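How a Click Pen Works

September 8, 2026
By the Paltidier Kids staff
Filed under: Everyday Things, How It Works

Push the button on the end of a pen and the tip pops out. Push it again and the tip goes back in. Most people do this many times a day without thinking about what is going on inside.

A pen that works this way is called a retractable pen. To retract something means to pull it back. If you unscrew one, you will usually find only five or six parts: a button, a small plastic piece with teeth, the outer barrel, a spring, and the thin tube that holds the ink. The thin tube is called the refill.

The spring

The spring sits near the writing end and wraps around the refill. Its job is to push the refill back up into the barrel. It pushes all the time, even when the pen is lying in a drawer.

When you press the button, you are pushing against the spring and squeezing it shorter. A squeezed spring stores energy. When you let go, the spring tries to stretch out to its old length. If nothing stopped it, the tip would slide back inside every time you lifted your thumb.

The part that turns

Something has to hold the refill down while you write. In many pens this is the small toothed piece, called a cam. Inside the top of the barrel there are grooves, some deep and some shallow. The cam has ridges that fit into them.

Each time you press the button, the cam is pushed down until its ridges slip free of the grooves. The ends of the ridges are cut on a slant, so the cam turns a little. Then the spring pushes it back up. If the ridges land on a shallow stop, the cam stays low and the tip stays out. Press again, and the cam turns a little more, finds the deep grooves, and rises all the way. The tip goes in.

The click is the sound of hard plastic parts hitting each other. Some pens are much louder than others. It depends on how strong the spring is and how the parts are shaped.

Clear pens are the best ones for seeing this happen. Hold one up to a window and press the button very slowly.

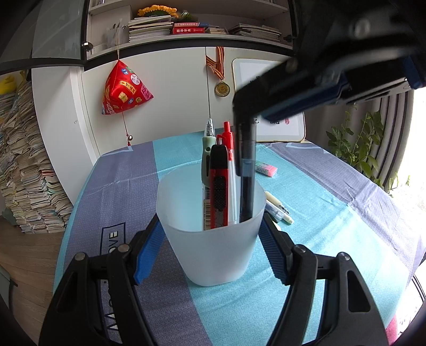
Pens in a cup. One has a clear barrel and a red push button.

What the ball does

The tip of a ballpoint pen holds a tiny metal ball. It fits in a socket so snugly that it can spin but can't fall out. One side of the ball touches the ink and the other side touches the paper. As you write, the ball rolls, picks up ink, and leaves it in a line.

The ink has to be thick. Thin ink would run past the ball and make a blot. Ballpoint ink is a kind of paste, and it dries quickly on paper. Gel pens have a ball too, but their ink is made with water, so it flows more easily and can smear if you touch it too soon.

When a pen stops working

A pen can stop writing while there is still ink in the refill. Dried ink may be stuck around the ball. Scribbling on scrap paper for a few seconds often gets it rolling again. Air bubbles can also be the problem — this happens when a pen has been used upside down, because ballpoint ink needs gravity to help it move toward the ball.

Try it

Ask a grown-up for an old click pen that you are allowed to take apart. Work over a tray so the spring doesn't get away. Lay the parts in a row in the order they came out, then put the pen back together. If it won't click, check that the spring is on the right end of the refill.

More in Everyday Things
How a Zipper Stays Shut
Why Does Glue Stick?
What Is Inside a Pencil?
How the Fluvumcombe Clock Keeps Time
Paper: From Tree to Notebook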